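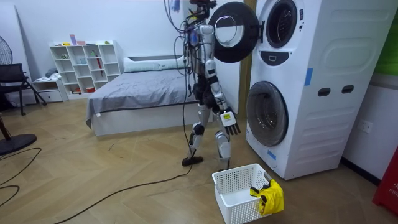 Última modificación: 22 de mayo de 2026

Incidencia 689 — el brazo izquierdo pierde fuerza al bajar hacia el tambor inferior
Estado: abierta
Máquina: humanoide del taller (nosotros lo llamamos Lonby)
Abre: Ildikó Halász

Hola a todos, abro esto aquí porque en el chat se pierde y luego no encuentro ni mis propios mensajes.

Resumen rápido: con el brazo izquierdo estirado hacia abajo, delante de la torre de lavado, la muñeca deja de responder durante un par de segundos y luego vuelve como si nada. No salta ninguna parada, no hay error en pantalla, solo un hueco en el registro de posiciones. Con el brazo recogido no me ha pasado ni una vez, y con el derecho tampoco (aunque lo uso mucho menos, todo sea dicho).

Lo que he probado, por orden y sin maquillar:

Primero culpé al programa, como siempre. Volví a la versión anterior de Nivlow, nuestro control de brazos, y el fallo siguió igualito. O sea que no es lo que toqué la semana pasada. Perdón a quien le eché la bronca.

Luego cambié la velocidad del bus, de 2,000 a la mitad. Mejoró un poco, o eso quise creer, pero a la tercera bajada volvió a quedarse tonto. Lo he dejado otra vez como estaba.

Después miré temperaturas. El codo izquierdo marcaba 35 grados, de lo más normal. El hombro, parecido. Descartado el calor.

Y por último los cables, que es por donde tenía que haber empezado. El mazo que cae desde arriba por la espalda va bastante justo, y creo que al bajar el brazo del todo tira del conector de la muñeca. Moviéndolo con la mano mientras corría el registro conseguí provocar el corte 2 veces. Ojo, también conseguí no provocarlo en muchas más, así que no lo doy por cerrado ni de lejos.

Cosas que me faltan por hacer:
- Rehacer el tramo del codo a la muñeca con holgura de verdad (unos 15 cm más, a ojo).
- Sujetar el mazo al torso para que el peso no cuelgue de los conectores de la cabeza.
- Recoger el cable largo que va por el suelo, que un día le pisa el pie y tenemos un disgusto.
- Repetir la bajada al tambor inferior con la puerta cerrada, y solo después con la puerta abierta y ropa.

Si alguien va a usarlo antes de que lo arregle, por favor: nada de tambor inferior. Con la puerta de arriba podéis jugar lo que queráis, pero acordaos de dónde la dejáis, que abierta del todo queda muy cerca del hombro y ya me he llevado algún susto.

Pregunta para Nieminen: ¿quedaba cable flexible del proyecto Zurnavside o lo gastamos entero? Si queda, me lo llevo yo y lo monto el fin de semana. Si no, habrá que pedirlo y esto se nos va a junio, qué pereza.

Subo los registros a la carpeta de siempre. El corte se ve clarísimo en el archivo de la segunda tanda — en la primera se me olvidó activar la muñeca, no perdáis el tiempo buscándolo ahí.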